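**Narnar recrute : agent ou agente de buffet et de plonge, Brurville**

Nous cherchons une personne pour le service du petit-déjeuner et la remise en ordre qui suit. La salle de Brurville sert jusqu'à 216 couverts les matins de congrès, et beaucoup moins le reste du temps – ces matins-là, on astique.

Le poste, en clair :

- dresser le buffet avant l'arrivée des clients, qui arrivent toujours avant l'heure ;
- garnir les bacs inox, les regarnir, puis les vider, les laver et les essuyer sans laisser de traces de doigts ;
- servir à l'assiette les pains grillés et les viennoiseries ;
- débarrasser, trier, ranger la vaisselle à bord doré à la main (elle ne passe pas en machine, et le dernier essai nous a coûté 50 assiettes) ;
- répondre poliment à la question « il reste du bacon ? ».

Contrat de 2 ans, temps partiel, matinées uniquement. Un week-end sur deux travaillé. Repas fourni : vous aurez deviné lequel. La tenue est prêtée, les chaussures antidérapantes sont à votre charge jusqu'à la fin de la période d'essai, remboursées ensuite sur facture.

Aucun diplôme exigé. Une expérience en collectivité ou en hôtellerie aide, de même qu'un bon dos et un réveil fiable. Il faut pouvoir rester debout toute la matinée et parler assez français pour expliquer ce qu'il y a dans la quiche. Le site de Lirkville propose un poste équivalent à partir d'avril ; précisez dans votre message si les deux vous intéressent.
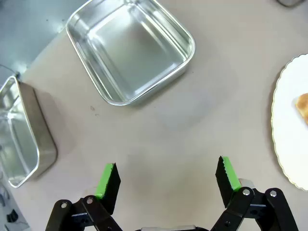 *Service du personnel, Narnar – publié le 23/8/24*

L'essai dure une matinée, payée. On vous confiera deux grands bacs inox, une table à dresser et des assiettes à bord festonné, et on regardera surtout dans quel état vous laissez le plan de travail.

Candidatures par courrier ou à l'accueil de la salle Mthembu, sous la référence 3925. Un CV d'une page suffit. Évitez de passer pendant le service, nous aurions les mains mouillées.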